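Mix and master notebook, Storidville album
Jul 4, 2016
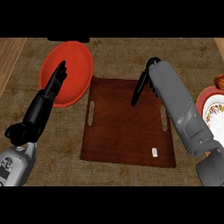

Render, red-orange plate on brown surface.

Picked up from the second master of the Silow record. Side A now runs in the order Glenys Gape asked for, with "Pakdale" moved to track 2 and the long instrumental closing the side. Session file saved under the new name, old one left in the archive folder.

Gaps: the crossfade between tracks 3 and 4 was clipping the reverb tail on the last piano chord. Redrew it by hand. The tail now reaches the noise floor before the next downbeat. Checked on headphones and on the small monitors. Small monitors hide the problem completely, so do not use them to sign off on fades.

Vocal level on "Maddocks": Senyo Sarpong's note says the second verse sinks. Agreed. Automation up 1.5 dB from the pickup through to the end of the verse, back to zero on the chorus. Tried a compressor first and disliked what it did to the breaths. De-esser threshold unchanged.

Low end on the same track is still thick. Bass DI and kick both sit heavy near 94 Hz. Narrow cut on the bass, 2 dB, kick left alone. Better on the big monitors. Ask Ifor Gough whether he still has the amp track from the December session, as the transfer I have is DI only. If he has it, blend it in low and take the cut back out.

Phase: overhead pair on "Pakdale" was inverted against the snare close mic. Flipped the close mic. Snare has body again and the tambourine moved a little to the left. Left it there.

Loudness. First master was too hot for the vinyl cut. Pulled the limiter back on all tracks and let the peaks go. The digital version gets its own pass and should not be made from this one. Label the two folders properly – the mixup on the last EP cost a day.

Sibilance on the backing vocals, track 6, right channel only. Aidan Mac Mathúna sang those close to the mic and there is no second take. Dynamic EQ on the stem, working on the esses and nothing else. Acceptable, not great. Dwynwen Dafis is to listen before it goes any further.

Pressing: order stands at 500, 12-inch, black. Plant wants each side as one continuous WAV, 24-bit, with a cue sheet in plain text. Cue sheet for side A is done. Side B is waiting on the title of the last song, which is still down as "Untitled slow one" in every file I have.

Credits: Glenys wants mixing and mastering on separate lines. Sarpong spelled wrong in the draft, corrected.

To do
Amp track from Ifor
Dwynwen on track 6
Title for last song, side B
Reprint side A after the bass change and compare with the current print at matched level
Back up the session drive – second copy still on the old disk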